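Reducing reflections on a wall display in a small meeting room
Forum: Building Services and Fit-Out > Lighting
Page 1 of 1

ozlongo
Room is 20 square meters, one window on the long side, display going on the short wall. Ceiling fixtures are two rows of recessed LED panels running parallel to the window. Measured 400 lux on the table with everything on. With the blinds down the window is not the problem. The rear row of panels shows up in the top third of any glossy surface at seated eye height. The client does not want to move fixtures. Options I see are louvers on the rear row, separate switching, or tilting the display down a few degrees.

s_zanetti
Separate switching. Louvers on recessed panels cut output and the table will drop below what you want for paper work. Put the rear row on its own dimmer channel and set a presentation scene.

aldo.o
Disagree on louvers. A decent microprismatic cover limits the high-angle light and costs very little output. We fitted Stundener covers in the Skondstead offices and lost 20 lux at the desk. Users never touch scene buttons.

s_zanetti
They do if the buttons are by the door and labeled. Was that 20 measured before or after cleaning the panels?

aldo.o
After. Same meter, same grid.

ozlongo
Quote for the covers came back at 319 for the room. Rewiring the rear row to a second channel is 1,873 because the ceiling has to be opened. That pushes me toward covers, or tilt.

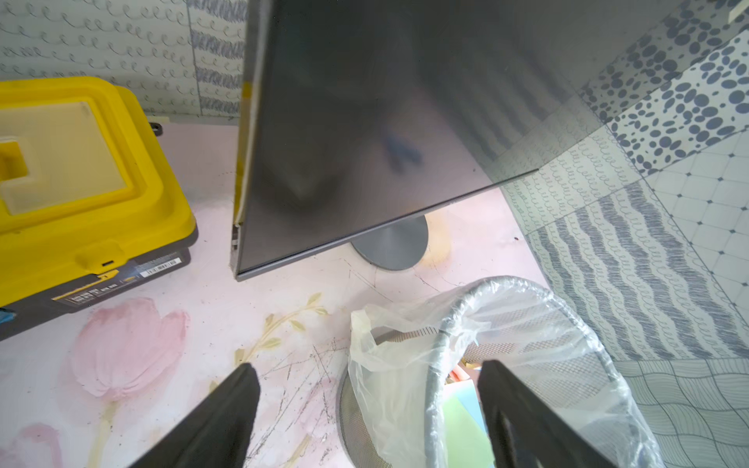

Ristidham, August
Display is here, not on the wall yet. The back panel finish is between matte and gloss. It blurs reflections but does not remove them, and dark shapes still read through.

s_zanetti
Then tilt alone will not fix it. Work out the mirror angle first. Every degree of tilt moves the reflected ray by two, so three degrees of tilt moves it six. Draw the section from eye height to the center of the screen and see what the ray hits. With a downward tilt it should land on the back wall or the table. If the table is white you have traded one reflection for another.

pgentile
Table finish matters more than people allow for. Ours was pale gloss laminate and had to be replaced.

ozlongo
Drew the section. At four degrees the ray from the top third clears the rear row and lands on the back wall, which is mid-gray paint. The table is dark oak veneer. Going with covers on the rear row only, and a tilting bracket.

aldo.o
Check that the bracket locks. The D'Amico one we used crept back to vertical.

ozlongo
Noted. Fitting is Wednesday. Will post readings.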